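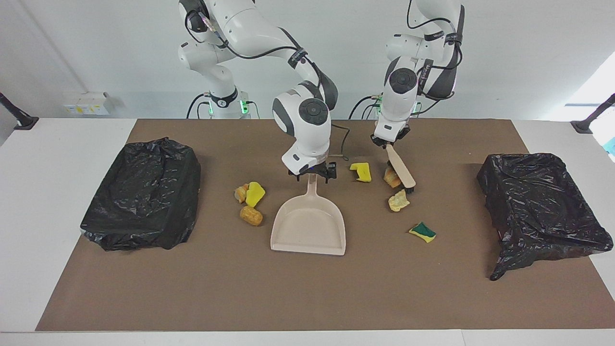 How to score a club cricket match (quick version)

Written for parents and 12th men who get handed the book at five to one. Read it once, then sit next to someone who knows.

Before the toss

Two pens and a pencil. Names in pencil, always, the batting order will change. Get both team sheets off the captains, full surnames. Agree the overs with the other scorer, ours are 40, juniors 23 if the light's bad in April.

Each ball

Dot = a dot. Runs = the number. Wide = a cross, no ball = a circle. Byes and leg byes go in extras, not against the bowler. Wides and no balls DO go against the bowler, people forget this every week.

Three places for every run: batter, bowler, running total. Same order every time. Orlando Puma does bowler first and thats fine too, just dont swap halfway.

Wicket = W in the bowler's box, unless it's a run out. Write down the total when it fell. Caught, you need the fielder's name, so shout if you missed it.

End of the over

Add up the over, check with the other scorer out loud. Maiden? Join the dots into an M. If you don't agree stop and sort it now. Finding one run 30 overs later is misery.

Umpire's signals

Wave back. They wont carry on till you do. Arm up or a nod doesn't count, a proper wave.

Close of innings

Batters plus extras = total. Bowlers' runs plus byes, leg byes and any penalties = same total. If it doesnt match, look at the wides first.

Photo of both pages to Beathag Sutherland before you leave the ground. Book goes back in the tea room cupboard, top shelf.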